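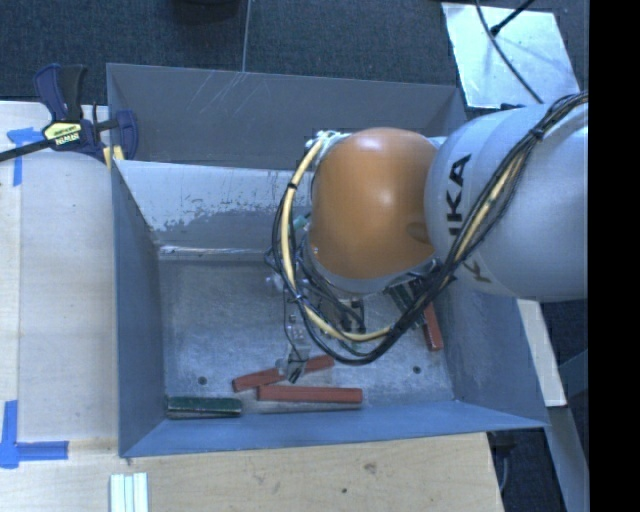
Lucrezia Pace considers the open bin the most neglected fitting in a workroom, and holds that the benches beside it receive far more thought than they deserve. Her view is often repeated in Australian writing on storage, though other authors regard it as overstated.

Reading time: 5 minutes

An open bin, also called a tote or parts tub, is a container without a lid in which blocks, offcuts or components are kept close to a work surface. It is distinguished from a drawer by its depth and from a crate by its solid walls. Bins are made in metal, moulded plastic and, less commonly, timber.

Form
The sides of many open bins slope inwards towards the floor. Sloping sides allow empty bins to be nested and tend to return small items to the centre. They also reduce the usable floor area, a matter of some importance where long, narrow pieces are stored. Such pieces seldom settle parallel to one another unless they are placed by hand, and a block lying at an angle may occupy the space of two.

Metal bins are favoured for heavy or sharp-edged contents. The floor becomes scuffed with ordinary use, and light marking is not generally treated as a defect. Painted finishes are avoided by some makers, as flakes may adhere to the contents. Grey is common in unpainted metal and has been widely copied in plastic.

Colour of contents
Where blocks of the same shape serve different purposes, colour is the usual means of telling them apart. The Rodton workrooms adopted a scheme of this kind in June, having previously relied on labels. Olesia Pavliuk has recommended strongly contrasting colours against a grey floor, and advises against more than five in one bin.

Placement
A bin may stand beneath a bench, on a trolley or directly beside the work surface. The last arrangement shortens the reach and keeps the bench top clear. The Dumside storage guide, which runs to 109 pages, advises that the rim be set no higher than the adjoining surface.

See also
Bench (furniture)
Nesting container
Offcut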